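Kids' science birthday party in a small apartment, how do I keep it cheap?
Posted December 16, 2020

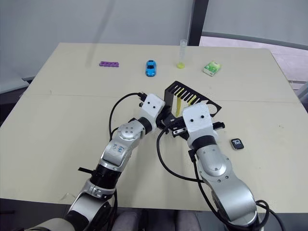

Test tubes, the black rack and a little blue car on the table

Hi all! My son is turning eight and he has decided, very firmly, that he wants a "lab party." It'll only be our own household plus his two cousins who are already in our bubble, so this isn't a big event, but he's been through a rough year and I'd love to make it feel special. I have 55 dollars to spend and that has to cover the cake too. We live in a second floor apartment with beige carpet (I know) and downstairs neighbors who hear everything, so no popping, no banging, and please nothing with glitter.

What I have so far is some plastic test tubes, a rack, food coloring, and a giant bag of baking soda from Nazari, the discount grocery near us. I looked at the Viria party kits online and they're cute, but you pay mostly for the box and the shipping. Has anyone done this kind of thing at home? I'm mostly stuck on how to fill two hours. Last July we did a backyard water party for my niece and the kids ran through every single activity in twenty minutes, and then they just stood there looking at me. I don't want to live through that again!
- Farhad Heydari

mirnier_mom
Oh this is such a fun theme, we did it for my daughter when she turned seven and she still talks about it. My biggest tip is to slow everything down by making them write stuff. I gave each kid a folded-up notebook (just printer paper and two staples) and they had to draw what they thought would happen before they were allowed to pour anything. It eats up so much time and they love it.

For the activities I'd do a density column first. Honey or corn syrup on the bottom, then dish soap, then colored water, then vegetable oil, and last rubbing alcohol with a different color in it if you've got an adult doing the pouring. Go slowly down the side of a tall glass. Kids can drop in a grape, a popcorn kernel, a bit of candle, whatever you've got lying around, and see which layer it stops in. Ours went on for most of an hour - they kept running off to find more things to drop.

Then red cabbage water. Chop half a cabbage, cover it with hot water, let it sit until it's deep purple and strain it. Lemon juice turns it pink, baking soda turns it blue-green. It's pennies! It does stain though, so put an old shower curtain down over that carpet and tape the edges. Oh, and it smells. Make it the night before and open a window.

For the cake I just did a box mix with green frosting and gummy worms and called it a specimen. Zero complaints.

gus_in_atum
baking soda and vinegar in a bowl in the bathtub. done

pennyroyal
I'd second the bathtub for anything fizzy, rinsing is so easy. If you want one thing for them to take home, crystals are good. Heat 200 ml of water, stir in sugar until no more will dissolve, let it cool a bit and pour it into a jar with a string hanging from a pencil. They won't see anything that day (it takes a week or so) but the cousins leave with a jar and instructions, and that's your party favor sorted. An adult does the hot part, obviously. Sugar syrup burns are nasty.

One thing I'd skip is slime. I know everybody does it. I got some in a rug three years ago and the rug is gone now.

Also have a movie ready for the last half hour. You'll want to sit down by then, trust me.

Farhad Heydari
Thank you!! Cabbage and the density column are both going on the list, and my wife has already vetoed slime, so that's settled. Does the cabbage water keep in the fridge for a couple of days, or does it really have to be the night before?

mirnier_mom
Mine was fine after two days. Put a lid on it, your butter will thank you.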